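4. Budgeting for a second arm

4.1 What the purchase request claims

Most requests for two-arm cells make the same case. One arm is said to be limited to picking and placing, and a second one is said to open up a whole class of jobs: holding a sheet while the other hand works on it, passing a part across, keeping a fixture steady. The vendor quote then doubles the arm line and leaves every other line where it was. We think this is how small labs end up short of money by the following March, and in this section we go through the lines that were left alone.

Our worked case is the tabletop cell at Cindthorpe, which was bought on the strength of a stamping and marking study. The request, drafted by Reto Reisinger, listed two arms, two parallel grippers, one table, one controller cabinet and a support contract with the integrator, Drorkby. Consumables were entered as a single line, with no amount, under "existing lab stock." Figure 3 shows the cell at work on the marking task.
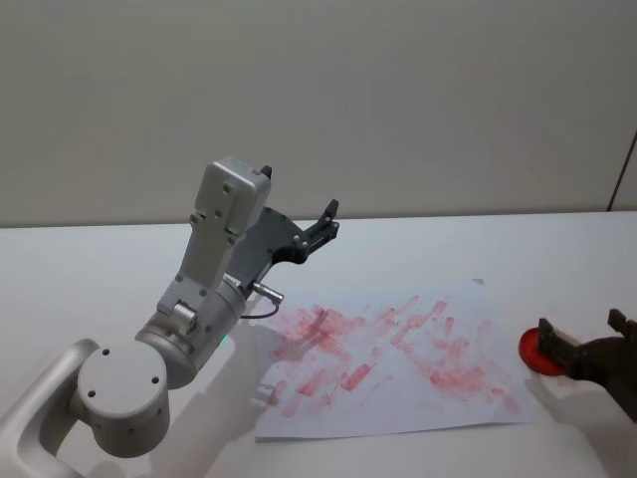
Paper is cheap, and we do not claim that paper sinks a budget. The trouble is what the missing line tells us about the rest of the plan. If a request has no figure for the thing the robot touches all day, it probably has no figure for fingertips either, or for cable replacement, or for the hours a person spends resetting the table between trials. When we asked for the basis of each estimate, the arm price came with a signed quote and the other entries came with nothing at all.

Figure 3. The two-arm cell during the marking task (first view) and with a block in the right gripper (second view).

4.2 Counting hours instead of arms

We asked the cell's operators to log every trial over 10 weeks. The log covers 2177 trials. For each one they wrote down whether both arms were needed, meaning that the trial could not have been completed by one arm plus a clamp, a tray or a stop screwed to the table. Farzad Rostami then went through the written task notes a second time without seeing the operators' entries, and disagreements were settled by running the trial again with one arm parked.

Only 165 trials passed that test. That is under eight percent of the log. We expected the share to be low but had not expected it to be that low, and we were suspicious enough of the number to look for ways it could be wrong. Two are worth mentioning. First, the operators may have avoided hard two-handed tasks because these fail more often and are tiring to reset. Second, a clamp is not free, and a lab that changes tasks every few days will pay for its clamps in labor. Neither objection goes away completely. Even if we triple the count to allow for both, the second arm is still idle or doing a clamp's job for more than three quarters of all trials.

Supporters of the two-arm layout will say that the count misses the point. In their view the second arm buys the freedom to try things that no one planned at the time of purchase. We have some sympathy with this. A fixture does one job and an arm can be asked to do another one tomorrow. But freedom of this kind should be priced like anything else — with a list of the tasks in mind, a guess at when they will be run, and a date on which the guess is checked. The Cindthorpe request had no such list. 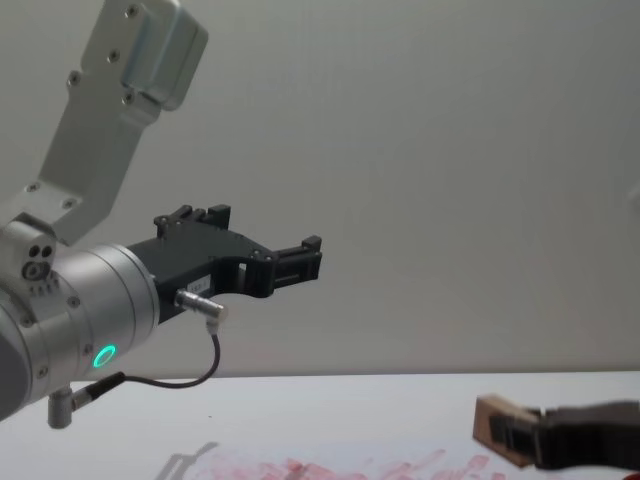

The handling tasks make the same point from another side. Moving small wooden blocks is the standard first exercise on nearly every tabletop cell we visited, and it is also the exercise most often used in sales demonstrations. It proves that the gripper closes and that the arm can be aimed. It says very little about whether a second arm will pay its way, and we would ask reviewers of equipment requests to give such demonstrations no weight when the question is one arm or two.

4.3 Lines that are usually missing

We compared the Cindthorpe request with requests for 3 other cells, two at Osance and one built on the Bălan controller. All of them left out the same items. Cleaning and resurfacing of the work table did not appear anywhere. Spare finger sets were promised verbally in one case and not mentioned in the rest. Cables at the wrist were treated as part of the arm, although the support contracts we read put them on the wear list and charge for them after the first year. Calibration between the two arms was assumed to be a job done once. At Cindthorpe it is repeated whenever the table is moved, and the table has been moved more often than anyone planned.

Operator time was the largest gap. The requests counted robot hours and treated the person next to the cell as already paid for. This is true in the accounting sense and misleading in every other. A cell with two arms does not need two people, but the reset takes longer because there are more places where an object can end up, and both arms have to be cleared before anyone reaches in.

4.4 What we would fund

Our advice is dull. Buy one arm, and buy a table and cabinet that will accept another. Keep a trial log from the first day, with one extra column for tasks that were dropped for want of a second hand. Go back to the quote when that column has filled up. Vendors will answer that the bundle discount expires, and it does. At Cindthorpe the discount was smaller than the first year of support on the second arm — a comparison that could have been made from the two documents already in the purchasing folder.

We do not know how far this carries over to cells used mainly for recording human demonstrations, where both arms may be in use for most of the day. None of the four cells was run that way during our logging period, and the figures in Section 4.2 should not be quoted as if they had been.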